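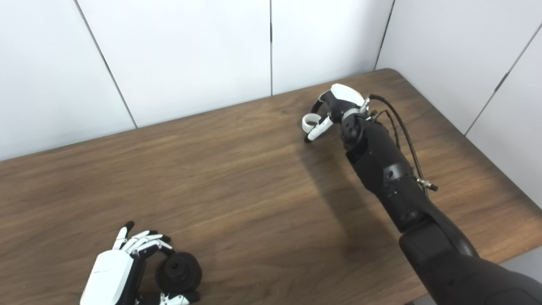 Vol. 3, p. 861

Demonstration gathering (robotics)

Demonstration gathering is the recording of example motions from which a learning system is meant to pick up a manual task. A person usually steers the robot through the task while its cameras and joint sensors are logged. Each run is called an episode.

The Jeltdale set, assembled under Yanling Xie, is often cited as a model of the method. It holds 2,134 episodes of two-handed work on a wooden tabletop, among them runs in which the left hand grips a black cylindrical part with the right hand held over the table. Its authors claimed that 1,000 episodes were enough for "general" handling skill. The claim rests on tests run at the same table, against the same white walls, and has not been repeated elsewhere.

Bernd Reinholz has objected that such sets record the habits of their operators as much as the task. Jeltdale used 3 operators, and failed runs were dropped before release without a stated rule. Dzintra Žukauskas, who defends the set, holds that a plain setting makes errors easier to trace. She has not shown that the skill carries over to a cluttered one.

See also: Premulum (software); Teleoperation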